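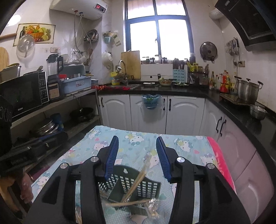
Kitchen and Table Linen Washing: Frequently Asked Questions

Last updated 24/10/2018

These are the questions we get most often at the Otunia counter and through the contact form. If you bought from one of our resellers, the care advice is the same, but returns go through the shop you bought from.

WASHING

Can I put a printed cotton tablecloth in the washing machine?

Yes. Wash it on a cool or warm cycle with similar colors. Turn it so the printed side faces in if you can do that without bunching it up. A printed cloth will fade a little over the years whatever you do, and hot water speeds that up.

Do I need to wash a new tablecloth before I use it?

We recommend it for cotton and linen. New cloth often has a finish on it that makes it stiff and keeps water from soaking in. One wash takes most of that out. Wash dark reds, navy and black separately the first 2 or 3 times.

Will it shrink?

Cotton and linen shrink. Most of it happens in the first wash and dry. The sizes on our labels are the sizes before washing. If your table is close to the limit for a size, order the next size up. Polyester cloths don't shrink in any way you would notice.

How do I clean a wipe-clean or coated cloth?

Use a damp sponge and a drop of dish soap, then wipe again with plain water. Do not machine wash it. Do not fold it while it is damp, and don't iron it. Roll it on a cardboard tube for storage. Creases in a coated cloth will crack in time, and the cracks can't be fixed.

Can I use bleach?

Not chlorine bleach on anything printed or dyed. Oxygen bleach is fine for white cotton and for most colored cotton. Test it on the back of a hem first. Leave the wet spot for ten minutes, rinse, and look at it when it is dry.

Should I use fabric softener?

Not on dish towels or napkins. It leaves a coating and they stop soaking up water. If your towels have already gone that way, wash them twice in warm water with no softener and half the usual detergent. On tablecloths it does no harm.

What about vinegar?

A half cup of white vinegar in the rinse helps with smells. It does not set dye, in spite of what you may have read. Never use it in the same load as chlorine bleach.

STAINS

Something spilled. What do I do first?

Lift off anything solid with a spoon. Blot with a clean dry towel. Don't rub. Then run cold water through the back of the stain so it is pushed out the way it came in. Most food stains that get this treatment within the hour wash out in a normal cycle.

Tomato sauce or curry?

Cold water, then liquid detergent worked in with your fingers, then wash. Tomato usually goes on the first try. Turmeric is harder. Dry the cloth in direct sun after washing and repeat. The yellow fades each time.

Red wine?

Blot, cover with cold water, then soak in oxygen bleach following the amount on the package. Salt is mostly a way to keep the wine from spreading while you finish dinner. Brush it off before washing.

Grease and cooking oil?

Put dish soap straight on the dry spot and leave it for fifteen minutes. Wash as warm as the label allows. Check the spot before the cloth goes in the dryer. Grease that has been through the dryer may never come out.

Candle wax?

Let it harden, or put the cloth in the freezer for an hour. Scrape off what you can with a dull knife. Put the rest between two sheets of plain paper and press with a warm iron, moving the paper as it takes up the wax. Colored wax can leave dye behind. Treat that with rubbing alcohol on a cotton ball, after testing on the hem.

Coffee and tea?

Cold water, then detergent. If there was milk in it, use an enzyme detergent and give it half an hour before washing.

There is a brown mark that wasn't there when I put the cloth away.

That is nearly always old sugar or oil that didn't wash out completely. It is invisible at first and turns brown in storage. Soak overnight in oxygen bleach and wash. If the mark is small, with a hard edge, and near something metal, it may be rust. Use a rust remover made for fabric, and keep chlorine bleach away from it.

DRYING AND IRONING

Can I tumble dry?

Cotton, yes, on low or medium. Take it out while it is still a little damp and smooth it by hand. Linen does better on a line. Shake it hard before you hang it.

How do I iron a big cloth without creasing the other half?

Fold it in half lengthwise with the wrong side out and iron one half, then the other. Then open it and run the iron down the center fold. Put a chair on the far side of the board to catch the finished part. Some customers iron directly on the table over a thick towel, but check that your table finish can take heat.

The print sticks to my iron.

You have a pigment print, which sits on top of the cloth. Iron it from the back on a medium setting, or put a thin dish towel between the iron and the print. To clean the iron, let it cool and wipe it with a damp cloth and a little baking soda.

STORAGE

How should I store cloths I only use on holidays?

Wash them first, even if they look clean. Do not starch them. Store them in a cotton pillowcase or a box lined with acid-free paper. Plastic bags hold moisture and some plastics turn white cloth yellow. Refold them along different lines once a year.

Can I keep them in a cedar chest?

Yes, but don't let the fabric touch the bare wood. The oil can stain. An old sheet underneath is enough.

DISH TOWELS AND NAPKINS

How often should I change my dish towel?

Every day if you cook every day. Change it at once if it has touched raw meat juice. Hang it spread out between uses. A towel left in a damp heap will smell by evening.

My towels smell even after washing.

Usually too much detergent, or a load that was too full. Wash a small load on hot with half the detergent and dry it completely. Check the seal of the washer too. If the smell is in the machine it will go into the towels.

Why does the Gazi towel leave lint on glasses?

The Gazi is a terry weave and sheds for the first 3 washes or so. For glasses we suggest the flat-weave Prolell, which is a cotton and linen blend.

SIZES AND ORDERS

What size do I need?

Measure the length and width of the table. Decide how far you want the cloth to hang on each side, double that number, and add it to both measurements. Eight inches of hang is normal for everyday use. For a round table, measure straight across the middle and do the same.

Can you hem a cloth to a custom size?

Yes, for plain cottons and linens. We can't custom hem coated cloths or anything with a printed border, as the border would be cut away. Custom orders can't be returned.

What happened to pattern 701?

It was discontinued in August when the Gundmont mill stopped weaving that width. Napkins in the same pattern are still available until they run out. We don't have a date for a replacement and we are not keeping a waiting list.

Can I return a cloth after I washed it?

Only if there is a fault in the weave, the hem or the dye. Send us a photo of the fault and your order number through the contact form. Unwashed cloths in their original fold can come back for a refund within thirty days.

Do you sell fabric by the yard?

At the counter only, two yards minimum. Colors vary from roll to roll, so buy everything for one project at the same time.

My question isn't listed.

Use the contact form. Please include the name of the product and what the care label says. If the label is gone, tell us what you know about the fabric and when you bought it.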